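Speaker Notes: Refurbishment of Retired Desktop Computers
Presenter: Chae-won Yeom, Privano Equipment Recovery
Session length: 54 minutes, including questions

Opening

Welcome the audience and thank Mélanie Charbonneau for the introduction. State the purpose of the session: to set out how Privano inspects retired desktop towers and how we decide whether a unit is repaired, held for parts or sent to recycling. Mention that handouts are at the back of the room and that questions will be taken at the end.

Slide 2. Intake

In August our Sivirham site received 163 desktop towers from office closures. Each tower is logged at the door before it is moved to a bench. The log records the asset tag, the condition of the case and any parts that are clearly missing. Powering a unit on at intake is not permitted under the current procedure.

Pause here. Several partner sites still power on first, and the question usually comes up.

Slide 3. Opening the case

The tower is laid on its side with the open panel facing up. Case designs differ a good deal: some panels slide, others lift with a latch, and older ones are held with screws. Screws go into a labeled tray that stays with the unit. Technicians are asked to look before they touch. Dust patterns, swollen capacitors and loose cables should be noted while they are undisturbed.

Slide 4. Order of inspection

The order was agreed with Zulkifli Oei and his team and has not changed in two years. We begin with the power supply and its cables, go on to the board and processor socket, then memory, expansion cards and drives. Storage devices are removed under a separate data handling policy — refer questions on erasure to Seung-woo Ra, who presents after the break.

Slide 5. The board and socket
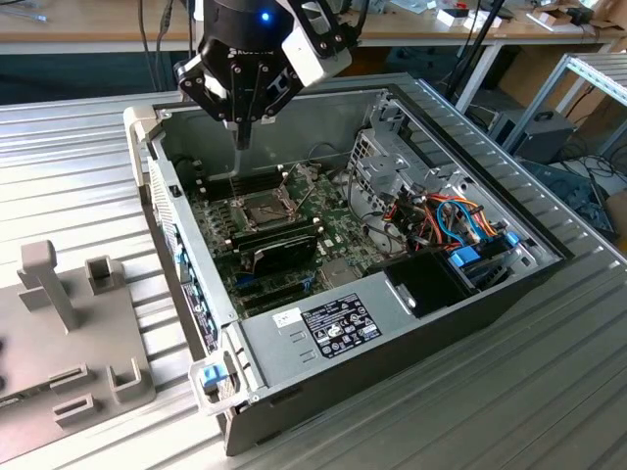 Open tower on its side, with the processor socket exposed and no cooler installed.

Direct attention to the square metal socket near the center of the board and to its retention lever. Memory sits on either side of it, and the graphics card is farther down. Explain that a socket without a cooler calls for a close check under good light, and that the lever should be worked gently. A damaged socket moves the unit to the parts list, whatever the state of the memory.

Slide 6. Decision and records

Each unit leaves the bench with one of three labels: repair, parts or recycle. The technician signs the label and a second person confirms it. Macarena Cantero keeps the records and can supply a blank copy of the form on request.

Close by inviting questions. If time is short, skip the cost comparison and go straight to the contact page.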